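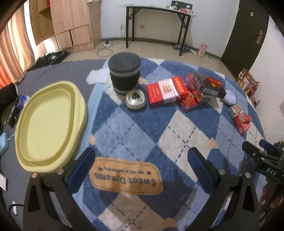

Chapter 2
Choosing a hand-held gripper kit

I bought my first gripper kit on the strength of its brochure, and I'm still a bit cross about it. The brochure gave me a closing force, a weight and a very handsome page on the mounting plate. What I wanted to know was whether I could pick up a pen with it, forty times before lunch, without my wrist giving up. So I've written this chapter the way I wish somebody had written it for me, and the spec sheets can wait until you know what you're hoping to find on them.

We'll work mainly with the Drasten, a hand-held gripper kit sold by Brinine, and set it beside the older Pathak kit wherever the two part ways. You won't need either of them to follow along. If your department has something else in the cupboard, get it out and try the exercises with that - most of what I say about pads and linkages carries over quite happily.

First, a word about where to test. Please don't do it only on a clean bench! A bench is flat and firm, and nearly anything will look clever on it. Soft bedding gives under the fingers, patterned cloth is busy to look at, and a raised rim gets in the way just as you come in low. I do most of my own testing on household surfaces now, and I've changed my mind about two kits that I'd liked very much in the lab.

Then there's the matter of small things. A big, light box forgives a sloppy approach, but a short, narrow object has to be met squarely, and if you take it by its ends the pads have very little to hold on to. I always ask students to try the same object both ways, across the middle and end to end, and to write down which felt safer before they look at any numbers.

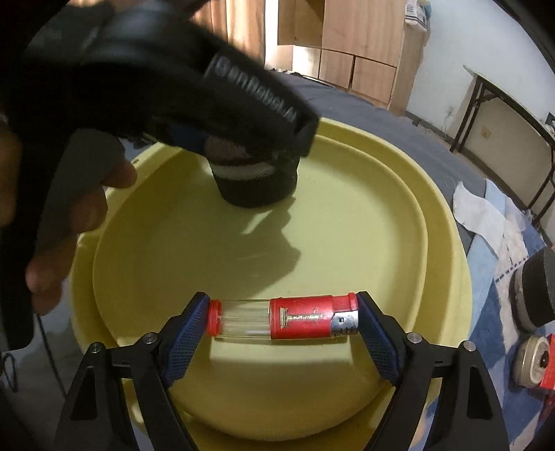

Figure 2.1 Gripping by the ends: a small cylindrical object held level between two blue mesh-textured pads, over a round plate.

An end grip is a fussy thing to get right, and it's where I start with any kit under review. Look at how the pads meet the object. If one is touching at its edge and the other flat on, the object will want to swing, and squeezing harder usually makes that worse.

In Section 2.1 we'll go through pads and what they're made of. Section 2.2 is on linkages and how smoothly they close, and 2.3 is about your own hand and arm, a subject that suppliers tend to be rather shy of. I've left price to the very end.

Before you read on, find a pen, a coin and a folded sock. Pick each one up with your finger and thumb, slowly, and make a note of where you chose to hold it. You'll want those notes for Exercise 2.1.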